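Lighting bench notebook, Crichton workshop
3 November 2024
Entry by R. Mackay. Present for part of it: Murdo Carnegie, Mehwish Mughal.

Carried over from last entry

Low-end stepping on the Vodari wash units. Wilma's complaint from the Wuminmont run was that the slow fade into the second act "goes down a staircase" for the last part. She is right. I could see it from the back row with the house dark. Question for the bench was whether the steps come from the desk, the data line or the fixture.

Second item: the magenta mix does not match between the older units and the newer ones. Same desk values, visibly different pink. The older ones sit further toward red.

Setup

Blacks drawn, house lights off, exit sign masked. Fixture on the short stand, lens pointing down at the table. Meter head clamped beside the target, cable taped down. Warm-up 50 minutes at full on all emitters before any reading. The first set I took last time was no good for this reason: red falls off as the heatsink comes up to temperature, and I had started logging straight after power-on. Those pages are struck through. Do not use them for the cue sheet.

Power from the clean circuit. Data straight from the desk with a terminated line, no splitter. Hamish's splitter is out of the rack until he has looked at the second output.

Fixture menu settings for all readings unless noted:
Curve: linear
Smoothing: off
PWM frequency: default
White balance: factory
Fan: constant

Fan setting matters. On auto the fan drops at low levels, the board temperature creeps up and the red reading drifts. Constant is louder but the numbers stay put.

Low-end stepping

Ran a slow manual fade on red alone, then green, then blue, then all together. Single emitters: steps visible in each, worst on green, hardest to see on blue. All together: steps still visible and now colored, because the emitters do not drop at the same point. The last visible step before black is green only. That will be the sickly flash Wilma noted at the end of the cue.

Swapped the desk for the Pirkevine test box, same fade. Same steps. Swapped the data cable. Same steps. So the desk and the cable are cleared and the fault, if it is one, is in the fixture.

Switched the fixture from coarse to fine channel mode. The upper part of the fade got smoother. The bottom did not change in any way I could see or measure. My reading is that the driver has a minimum on-time and rounds everything under it to the same pulse. Fine mode gives the driver more values to round but does not give it a shorter pulse.

Tried each PWM frequency in the menu. Lowest setting gives the best bottom end, as expected if the minimum pulse is fixed in time: the slower the cycle, the smaller the fraction that pulse represents. Cost is flicker. At the lowest setting I see trails when I move a hand through the beam, and Mehwish got banding on her phone straight away. If the Wuminmont people want to record the show again, the lowest setting is out.

Second from lowest is the compromise. Banding on the phone only with the shutter forced fast. Bottom end clearly better than default.

Smoothing on: hides the steps in a slow fade, but the fixture then lags the desk on a snap. The blackout at the top of the show is a snap and it would smear. Smoothing cannot be switched from the desk on this firmware, it is menu only. Left off.

Workaround for the cue

Split the fade in two. Run everything together down to the level where green starts to misbehave, then take green out first on its own time, with red and blue following. On the bench this leaves a warm dim violet as the last thing seen before black, and the flash is gone. Tried it 3 times from the test box with the same result each time. Murdo watched the last one without knowing which version it was and did not pick up the step.

It will need an additional cue in the stack. Wilma will have to agree to the extra follow-on. Wrote the timings on the card in the desk drawer.

Magenta mismatch

Measured at the target, fixture at fixed height, red and blue at full, green off. Took readings from one old unit and one new unit, then swapped their positions and repeated so that the stand and the meter position could be ruled out. The difference follows the fixture.

Blue is close between the two. Red is the problem: the old unit is brighter in red. Expected it the other way, since red is supposed to age fastest. Murdo pointed out that the new units shipped with the factory white balance on and the old ones never had that menu. With factory balance on, full red is not full red, it is trimmed back so that all emitters at full land near white. Turned factory balance off on the new unit and the gap nearly closed. What is left is a small difference in the wavelength of the red itself, judging by eye against the paint swatches. The meter cannot separate that out.

So, two ways to go:
Turn factory balance off on the new units. Pinks match, whites do not.
Leave factory balance on and trim red down on the old ones at the desk. Whites and pinks both near enough, at the cost of some output from the old units.

Second option is better for Wuminmont. The design leans on white for the outdoor scenes and there is output to spare at that throw. Trim on the old units came out at 9 percent off red. Put in as a fixture profile so nobody has to remember it in each cue.

Surface check

Mehwish raised the point that the pink looks even in the air and patchy on the set. White board laid flat on the dark table, magenta only, black behind. The eye adapts fast under this color: after a few minutes I stopped seeing it as strong, and then everything looked green when I stepped out to the corridor. Judge the match in the first moments after walking in, or not at all. For comparisons I now sit with a plain work light between looks. 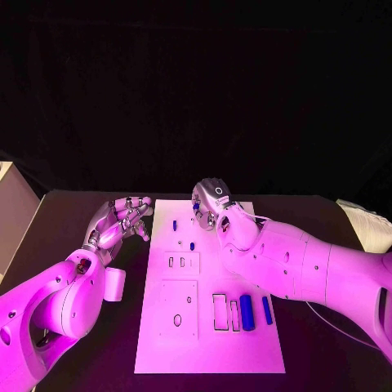 Paint samples

Tested the scenic paints under the same mix. The off-white for the window flats has a brightener in it and lifts noticeably under the blue emitter. The older off-white, from the tin at the back of the shelf, does not. If the flats were touched up with the wrong tin that would give the patches. Asked Hamish which one went on the stage-left flats after the March repairs. He thinks the new one, but the job sheet does not say.

The dark green on the door goes to near black under magenta. That is correct for that paint and will not be fixed by lighting. If the door has to read, it needs a little white from the side.

Gray floor paint: no issue.

Other observations

One old unit has a loose yoke knob. Thread is worn, not the knob. Needs an insert. Tagged.

Lens on the new bench unit had a fingerprint near the middle. Cleaned before readings. Dry cloth only, the coating marks with alcohol.

The test box drops its last stored level when the battery is changed. Write levels down first.

The meter zero had wandered. Re-zeroed with the cap on between old and new units. I do not think it affects the red result, the offset was well under the difference being measured, but the blue figures in the low range should be treated as soft.

Wilma came in by phone at the end. She is happy with the split fade in principle and wants to see it from the front before it goes in the stack. She also asked if the green flash could be there on the front wash. Different fixtures, different driver, not tested here.

To do

Set PWM to second from lowest on all Vodari units, old and new. Menu job, each one by hand.
Load the trimmed profile for the old units and check against the paper plot that it has gone to the right ones.
Repeat the fade test on 3 more units. One sample each of old and new is thin.
Hamish: job sheet or paint tin for the stage-left flats.
Murdo: ask the supplier if smoothing can be put on a control channel in later firmware.
Splitter stays out of the rack until the second output has been checked under load.
Recheck the front wash for stepping if bench time allows.

Raw readings are on the loose sheets, clipped inside the back cover. Column headed "R adj" is after the re-zero. The column beside it is not.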